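News from the Saturday repair and swap table

Dear members and friends,

In September we have again our swap morning in the hall at Skuto, and this time I want to write something about wooden tables, as several of you asked me after the last meeting. Archana Thakur brought an old kitchen table from her aunt and wished to know if she must sand it down completely. My answer was no, and I will try to give it here a little more fully.

First, wash the top with lukewarm water and a drop of mild soap. Use a cloth which is well wrung out, and always go along the grain. Let the table dry until the next day. Many marks that look deep in the evening are much weaker in the morning.

If the surface feels rough after washing, take fine paper, number 192 in the Kjærgaard series, and rub lightly by hand. Please do not use a machine for this. Þórarinn Riis did so with his writing desk and made a hollow near the drawer, and he has allowed me to mention it. 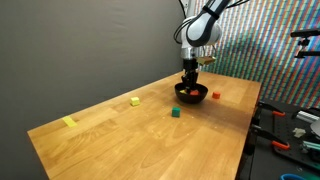
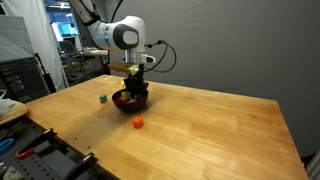
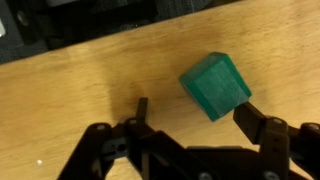
Then comes the oil. I prefer a thin layer, put on with an old cotton shirt and wiped off after twenty minutes. A second layer may follow after one day. Yu-na Seok uses wax, and her bench is very beautiful, but wax does not like hot cups, so she has to be strict with her guests. Oily cloths must be spread out flat in the open air until they are dry, as they can catch fire by themselves when they lie in a heap.

The oil we buy together again. A tin costs 70 kroner for members, and you can order it from Sólveig Thoroddsen when you come in the morning. Bring also an empty jar with a good lid if you want only a small amount.

The doors open at ten. Chairs with loose legs are welcome, but we can't take upholstered furniture this time.

With kind greetings,
Asger Grímsdóttir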